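Boards > Manipulation > Learning from demonstration > Results and write-ups

Head view vs. wrist view for bathroom tasks: what we got

Posted by tubthumper_k, August
6 min read

Okay, finally putting this up! We spent most of the summer collecting two-handed demos with handheld grippers around a freestanding tub, and I wanted to share the result before it disappears into a PDF that six people read.

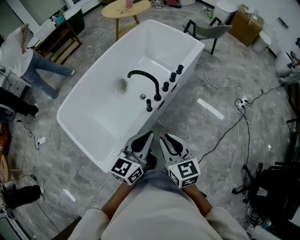 Khanyisile Cele: before you get into numbers, was the head view in the policy input the whole time or only at training? Those are two very different papers and people keep mixing them up.

tubthumper_k: Good question, and yes, I should have led with that. The head view goes in at training AND at run time for one policy, and the other policy only ever gets the wrist views. Same demos, same everything else. We kept 418 demos after cleaning. The task is picking a bit of gunk out of the drain and then closing the pop-up.

The short version is that the head view helped a lot with the reach (getting both grippers over the rim without bumping the black spout) and did pretty much nothing for the picking part. Out of 42 test runs each, the wrist-only policy hit the spout or the handheld shower in 13 of them. With the head view it was 9. I was hoping for a bigger gap, not gonna lie.

grout_lout: 13 vs 9 out of 42 is "helped a lot"?? That's noise, my friend. Run it again with a new seed and it could flip on you.

tubthumper_k: Fair, "a lot" was me being excited. What I had in my head was how the misses look. The wrist-only ones plow into the spout, and the head view ones mostly graze it. But I don't have a force number to back that up, so take it as an impression.

pallet_jackie: I'd believe the impression. We saw the same thing on the Provetti sink set, where the bumps got softer well before they got rarer. Did you randomize the start pose at all? If the demonstrator always walks up to the same end of the tub, the head view is going to learn "tub goes diagonal, go forward" and that's it.

tubthumper_k: We moved the start spot along the near end but never around to the side with the faucet. So yeah, that's a hole. I want to do the far side next, because reaching from over there puts the knobs in the way first and I have no idea what it does.

grout_lout: Then I don't think you can say anything about head view in general. You can say something about head view from one end of one tub.

Khanyisile Cele: I think that's too harsh. A narrow result is fine if the title is narrow. My problem is more with the marker cubes. If your gripper poses come from tracking those in the head camera, then the action labels are better whenever the head view is good, and BOTH policies inherit that. You could be hiding part of the effect.

tubthumper_k: Ooh. Okay, that one stings, I hadn't thought about it that way. We do use the cubes for the labels. Let me look at how many demos had a cube out of view for a while and split the results on that.

pallet_jackie: Ziltumix has a script for that, it flags stretches with no marker and writes out a plain csv. A bit slow, works fine. Skip the Lotance one, it silently fills the gaps and you'll think your tracking is perfect.

grout_lout: Seconding that about Lotance, it cost me a month.

And what about glare? Glossy tub, shiny tile. That would bug me more than the start pose.

tubthumper_k: The floor reflections never seemed to matter much. Water over the drain was worse, the policy would close early and come up with nothing. I tagged those runs separately and can post the split with the cube stuff. It'll be a few evenings, the Leitão deadline is eating my daytime.

Khanyisile Cele: Post the raw run list too please, even if it's ugly.

tubthumper_k: It's very ugly. Will do.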